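Chapter 4
Recording Demonstrations by Teleoperation

A robot policy learned by imitation can be no better than the recordings it is trained on. Chapter 3 dealt with the arm and its calibration. We now turn to the operator, and to what must be stored while the operator works. 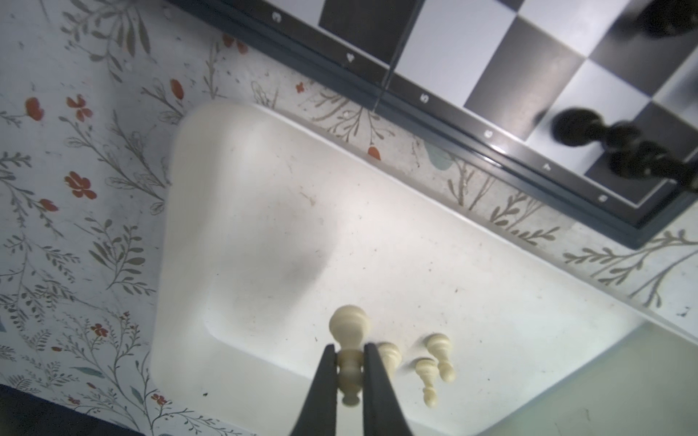
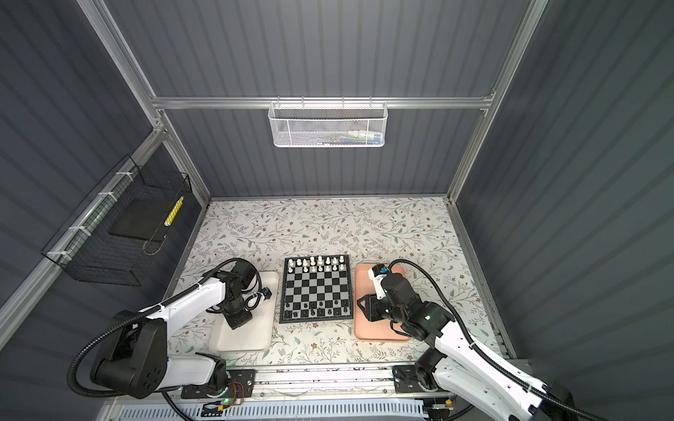 Wrist view and workspace view, chess cell.

A demonstration is a time-ordered record of observations and the commands issued with them. In teleoperation the operator drives the arm from a distance, and the commands are logged directly. In hand guiding the operator moves the arm itself, and commands must be recovered from joint positions afterward. The choice affects what the cameras see, as a guiding hand easily hides the object. Small parts make this serious: with a pawn pinched at the neck, the fingertips already cover part of it, and only the wrist view shows how it sits between them. The workspace view supplies the rest, namely the board, the trays and the position of both arms.

4.1 Operator Consistency

Dunbar's exercise set, used throughout this chapter, contains 63 demonstrations by 3 operators. Before reading on, write down a grasp rule for a piece lying on its side. Compare it with the rule given in Section 4.4.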